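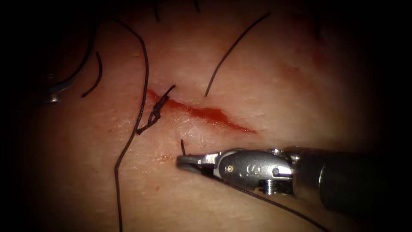 Weronika Tomaszewski wrote on 19th May:

> I read through the plan for the next round of suturing examples and I'm still not sold on keeping the messy ones. If a throw takes two tries, or the surgeon drops the tail and has to go fishing for it, do we really want the policy to learn that? At Fondis we threw out anything with a regrasp and the training curves looked a lot nicer. Also, who decides where one stitch stops and the next one starts? I asked two people and got two answers.
>
> Weronika

Hi Weronika, hi all,

Great questions, and I'm glad you put them on the list and didn't just send them to me, as I know a few others have been wondering the same thing!

On the messy ones: I'd like to keep them, and I'd like to keep them labeled. We tried it your way first. The early Trilterano set was all clean throws, and the policy we trained on it was lovely to watch right up to the moment the thread landed somewhere it hadn't seen before. Then it just hovered. Once we mixed in the recoveries (missed grabs, a tail that slid under the long strand, a loop that came off the jaws) it started getting itself out of trouble, and I have to say that was the most fun afternoon I've had on this project. So please, if you're on the console and you fumble, keep going and fix it the way you normally would. Don't stop the recording and start over.

What I would throw out:

- anything where the needle driver or the thread leaves the view for most of the stitch
- anything where the operator is talking to someone and parks the arms
- anything with a tool fault in it, even if the fault cleared

Loose thread lying on the tissue is fine. Blood over the cut is fine too, and I'd love more of it. The thread tracker has a hard time telling black suture from the dark edge of the view, and examples where strands run off into the shadows are exactly where it needs help. If one arm is mostly out of the light, leave it. The joint readings tell us where it is.

On where a stitch starts and stops, you're right, the guide was vague and that one's on me. Let's go with this: a stitch starts when the needle is first held at the angle it'll go in with, and it ends when both tails are let go after the last throw. Cutting the tails is its own segment. If the knot is done and the operator is already reaching for the next bite, the reach belongs to the next stitch. I changed the guide this morning, so please pull a fresh copy before you label anything else.

Where we are now: 185 episodes labeled, and I'm hoping for 500 by the end of May. That sounds like a lot, but Bednarek has offered us 3 more console sessions and their people are fast. We have 4 operators so far and I would really like a left-handed one. If you know somebody, send them my way!

One more thing for those uploading to Prirodbridge. Please check that the video and the arm logs share the same clock before you hit send. Last batch had a small drift in it, small enough that you don't notice when you play it back, but the gripper closes on the log a bit before it closes on the video, and the model picks up on that right away. There's a script in the tools folder called check_clock that takes a few seconds to run.

Weronika, would you be up for running your clean-only filter on the new set once it's complete? I'd be curious to see both versions trained side by side with the same seed. If yours wins I'll happily change my mind.

Natanael Nogueira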